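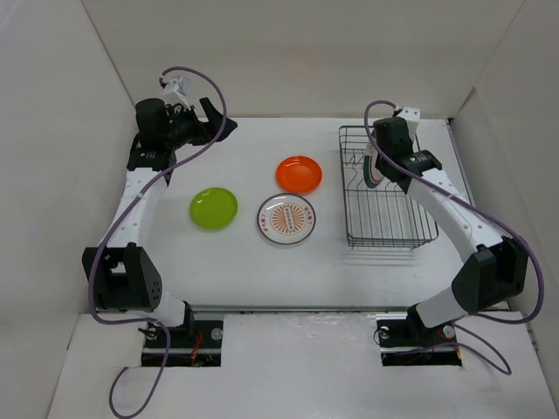

Coltow Housewares Group – Plates and Racks

README, dish rack set

The set covers one job: plates go from the table into a wire rack and stand up. It has 151 sessions, all with small plates, and yes, we know how thrilling that sounds. Bowls were dropped in October after a long argument that Yogesh Nishad won.

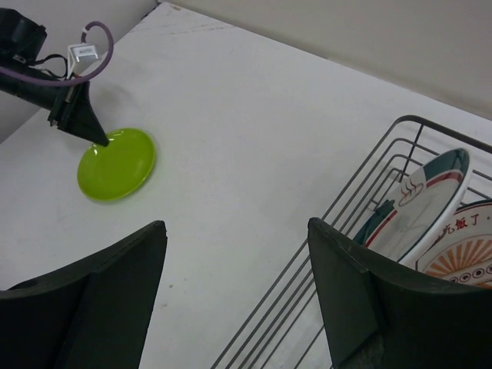 Plates are labeled "flat" or "upright" and nothing else. A lime-green one lying on the open table is flat; the two standing in the rack are upright. Leaning plates go to Fouad Benmoussa, who has opinions – file them under "review".

Last edited 10 May 2026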